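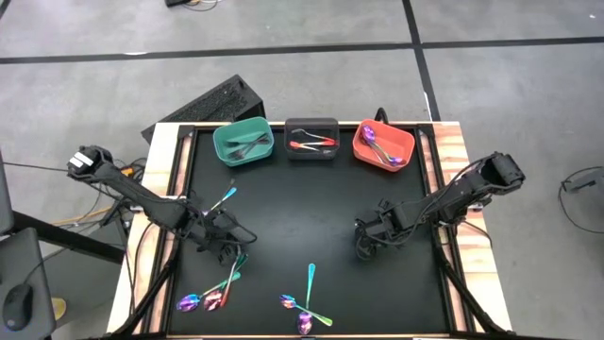
Fig. 4. Teal, grey and red bins at the back of the mat, with spoons still to be put away.

4. Sorting the cutlery into the bins

By the time you reach this section you should have your three bins out of the carton and your mat laid flat. If you skipped ahead (plenty of people do, and there's no harm in it), please go back to section 3 for a moment and wipe the bins out with a soft cloth, as they can pick up a little dust in the box.

4.1 Stand the three bins in a row along the far side of the mat: teal on the left, dark grey in the middle, red on the right. The grey one is a touch smaller and lower than the other two. You haven't been sent the wrong size!

4.2 Tip the mixed cutlery gently onto the near half of the mat and spread it out with the flat of your hand until no piece is lying on top of another.

4.3 Begin with the iridescent spoons, which go in the red bin. They can look purple from one side and green or gold from the other, so go by the shape and the shimmer and don't try to match them to the bin by colour. Olga Medina, who wrote the first edition of this guide, liked to lay the handles all the same way, and we have kept to her habit ever since.

4.4 Next come the dark metallic utensils with the long thin handles. Lay these in the teal bin on a slant, corner to corner.

4.5 Last of all, place the silver utensils with the red-orange tips in the grey bin. They may cross over one another, and that is quite all right.

4.6 Look over the mat once more before you move on. Dark handles are surprisingly easy to miss against black, and a lamp to one side is a great help in the evenings.

Note: If you have the larger Mazurek set, with its 172 pieces, do please sort it in several small batches. A full bin is awkward to lift and the bottom layer gets scratched.

Note: Left-handed readers may like to swap the teal and red bins over. Damian Leitner in our Notosville shop works this way round and finds it much more comfortable. Just remember to swap the colours in 4.3 and 4.4 as well.

Caution: Do not drop spoons into the bins from a height. The shimmering finish will mark if it is knocked about, and marks cannot be polished out.

Caution: Never use scouring powder or wire wool on any of the pieces. Warm water, a drop of washing-up liquid and a soft tea towel will do nicely.

Replacement bins are sold singly. Ask for part 650 and tell us which colour you need.

Continue to section 5, Storing the filled bins.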